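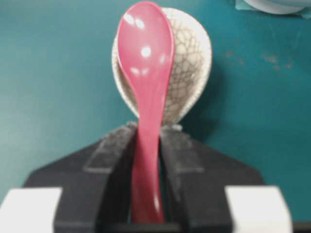
I've had the Sokavis ice cream maker since November and I'm finally ready to say something useful about it, having got through far more double cream than any household should. It's the compressor sort, so there's no bowl to freeze overnight, and that was the whole reason I traded up from my old Stutia (lovely little thing, but I never once remembered to put the bowl in the freezer).

First, the good bit: it's quick! A 600 ml batch of plain vanilla was thick enough to eat straight from the tub, and the mango sorbet came out so smooth I made it again the next evening. The lid has a proper hole for adding chocolate chips, too. 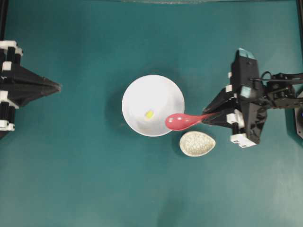 White bowl, pink spoon, teal background.

Now the grumbles. It weighs a ton – mine lives on the worktop because I can't face lifting it in and out of the cupboard – and the fan drones on for a good 15 minutes after you've switched off. The paddle scrapes badly round the bottom edge, so you always lose a frozen ring of the stuff unless you go in with a spatula. And the recipe booklet is hopeless. Every custard in it is far too sweet, and I now use two thirds of the sugar it asks for.

Would I buy it again? Yes, in a sale. If you only make ice cream in August, stick with a freezer-bowl one and spend the difference on good vanilla.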